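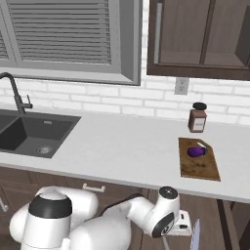 Zallport 仿真套件试用：先在电脑里拿茄子，再谈买机械臂

01/10/2022
文／Szymon Sikora

我家厨房挂着一块白板，上面写着“三月前让机器人做饭”。没写哪一年的三月，算是给自己留了条路。真机太贵，于是我先花 300 元买了 Zallport 的家用场景包，在书房里搭仿真厨房。

安装折腾了 14 天，其中大半耗在 Clustano 驱动上。说明书第 7 页让你“按常规方式配置”，至于常规是什么，请自行领会。

装好以后倒是挺像样。白台面、长条地铁砖墙、深棕色柜门，百叶窗放得严严实实，水槽底连滤孔都做了，比我家那个干净得多。砧板上还有深色的污渍，茄子紫得发亮，看得我差点去淘米。那只黑盖玻璃罐也贴了标签，可惜字小得认不出，红褐色的内容物是辣酱还是别的什么，全凭想象。

白色机械臂的关节细节不错，改参数也方便。我的任务很简单：把砧板上的茄子拿起来，放进水槽。脚本跑了约 1,520 次，成功率我就不写了，家里人也看这个网站。碰撞模型偏滑，茄子一受力就想走，夹爪稍快一点，它便奔着台面边沿去了。把摩擦系数调高会好些，再高又像涂了胶水。

对比一下之前用过的 Cindine：那边物理更稳，画面像九十年代的售楼处。Zallport 正相反，好看，脾气大。给老机型 Baxter 做的适配文件我也试了，能载入，手肘朝哪边弯要看运气。

适合手上有块像样显卡、又不急着吃饭的人。想省事的，建议等下一版驱动。我打四星里的三星，扣掉的那颗给说明书第 7 页。

晚饭吃的外卖，鱼香茄子。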